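三月的日记:终于开始收拾包了

等了这么久,今天总算可以动手收拾行李了!本来打算晚饭后慢慢弄,结果下午四点就坐不住,把桌子清出来,书包往上一放,心情立刻就变成要出门的样子。

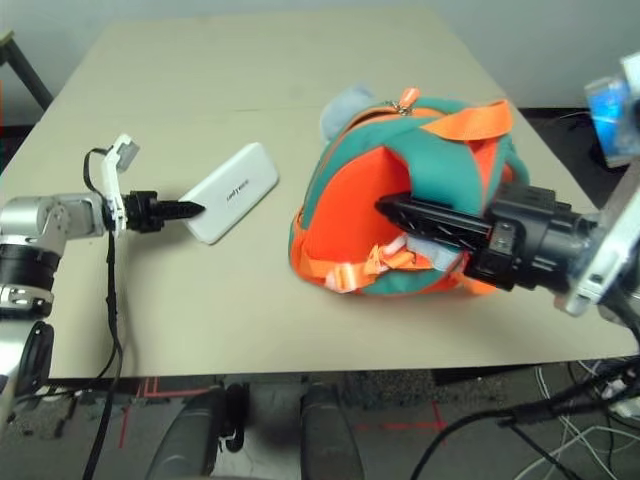

这次要走4天,只背一个包,不拖箱子。上回去海边我拖了个大箱子,轮子在石板路上响了一路,到了才发现一半的衣服根本没穿过。所以这回下了决心,能背在身上的才算行李。青绿配橙色的书包我是真喜欢,当初在店里犹豫了半天,怕颜色太跳,现在看一次高兴一次。橙色那一面特别亮,阴天看着都有精神。提手也宽,拎起来不勒手,上下车的时候随手一抓就走,太方便了!

充电宝是白色的,圆角,平平一块,放进包里不占地方。我想了好久该放哪儿:放最底下,要用的时候得把衣服全翻出来;放最外面,又怕挤着。最后决定塞在卷好的毛衣和洗漱袋中间,线另外用小布袋装着,跟它挨在一起。以前我总是线在一个包、充电宝在另一个包,到了车站才急得满头汗,这次绝对不会了(写下来,以示决心)。

衣服我先全部卷成卷,T恤三件,薄外套一件,袜子塞进鞋子里。这个卷法是Myrtle Gallagher教我的,她去年住我隔壁,出门从来只背一个小包,我一直佩服得不行。卷完一排放在床上,看着像一盘寿司,哈哈。雨衣要不要带,我纠结了很久,山上天气说变就变,还是带上吧,压一压也就巴掌大。

书只许自己带一本。挑来挑去,挑了那本257页的游记,薄厚刚好,车上看一半,住下来再看一半。本来还想带那本讲蕨类的图册,又大又沉,拿起来掂了掂,放回书架了,有点舍不得。

傍晚Higinio Chávez打电话来,说他们那边的路已经通了,早上10点有一班车可以直接到镇口,不用再转车。太好了!他还问我能不能给他带点这边的茶,我满口答应,挂了电话才想起来包里得给茶叶罐留位置。于是又把洗漱袋拿出来,换成小的那只,洗发水也倒进小瓶子里,倒的时候洒了一点在洗手台上,满屋子都是柠檬味。茶叶干脆不带罐子了,用两层袋子包好,竖着贴在书包背面那一侧。

还没弄完的:身份证和钱包放哪个口袋没想好;手电筒要换电池;阳台上的薄荷得浇透水,再挪到阴凉一点的地方;冰箱里还剩半个南瓜,明天煮粥吃掉。

现在已经11点了,该睡了,可是一点都不困。刚才又去把拉链来回拉了两遍,背上在屋里走了一圈,肩带左边短了一点,调好了。明天早上起来先去买茶,要那种炒得香一点的,Higinio上次喝了三杯还要添。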